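Rapport d'étape au comité de suivi de la Fondation Stollwood
Projet Tundolau : collecte et transmission des chants de veillée
Rédigé par Heledd Ifans, le 25/05/2019

Chers amis de la Fondation,

Je vous avais promis un point au printemps et le voilà, un peu plus long que prévu, vous me connaissez. L'hiver a été généreux avec nous et j'aurais du mal à tout faire tenir sur une page.

Commençons par les enregistrements, puisque c'est là que va l'essentiel de votre subvention. Nous avons maintenant 24 chants complets, avec paroles, variantes et nom de l'interprète, et 15 autres dont il manque un couplet ou dont la mélodie reste à vérifier. Berwyn Samuel est retourné deux fois chez les familles du haut de la vallée, où l'on chante encore la complainte du meunier sur un air que nous ne connaissions que par une transcription assez fautive. Il en a rapporté une version lente, presque parlée, qui change complètement l'idée que nous nous faisions du refrain (j'en ai eu la chair de poule en l'écoutant dans la cuisine, le casque sur les oreilles et la soupe qui débordait).

Les ateliers, ensuite. Celui du soir a trouvé son rythme, avec des adultes fidèles et quelques adolescents qui viennent d'abord pour accompagner une grand-mère et qui finissent par rester. Rhydian Cadwaladr y enseigne les chants à répondre, sans partition, comme il les a appris. Celui de l'école est plus fragile : l'institutrice qui le portait a changé de poste et nous cherchons avec la nouvelle équipe un créneau qui ne tombe pas sur la cantine. Je préfère vous le dire tout de suite, il est possible que rien ne reprenne avant septembre.

Côté dépenses, nous avons engagé 60 % de la somme accordée. Le poste des déplacements est un peu dépassé, celui de l'impression n'a pas été touché, et je vous demanderai sans doute l'autorisation de passer une petite partie de l'un à l'autre. Le logiciel Geso, que nous utilisons pour classer les fichiers sonores, nous donne satisfaction, même si la saisie des variantes dialectales reste laborieuse et que j'y ai laissé quelques soirées.

Reste la question du recueil. Nous hésitons toujours entre un volume unique et 2 cahiers séparés, l'un pour les chants de travail, l'autre pour les chants de fête. L'imprimerie Vörös nous a envoyé un devis pour chaque formule, je les joins à ce courrier.

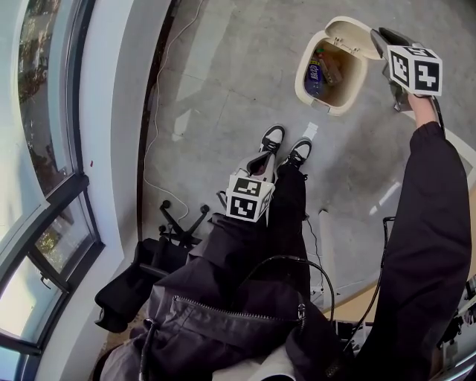
Hywel Mostyn, à qui j'ai fait lire ces pages avant de vous les envoyer, estime que les cahiers séparés seraient une erreur, que les anciens n'ont jamais fait cette distinction et qu'une même chanson servait aux foins comme aux noces. Il ajoute qu'un livre unique, même plus cher, se garderait mieux dans les maisons. Je me range assez volontiers à son avis, mais j'aimerais avoir le vôtre avant de répondre à l'imprimerie.

Pour les mois qui viennent, il nous faut terminer les vérifications mélodiques, recueillir les dernières autorisations des familles et préparer la veillée de restitution. Tudur Yorath nous prête sa grange et vous y êtes évidemment tous invités, avec un gilet, car il y fait frais même en plein été.

Avec toute notre reconnaissance,
Heledd Ifans

Pièces jointes : état des dépenses, liste des chants, devis de l'imprimerie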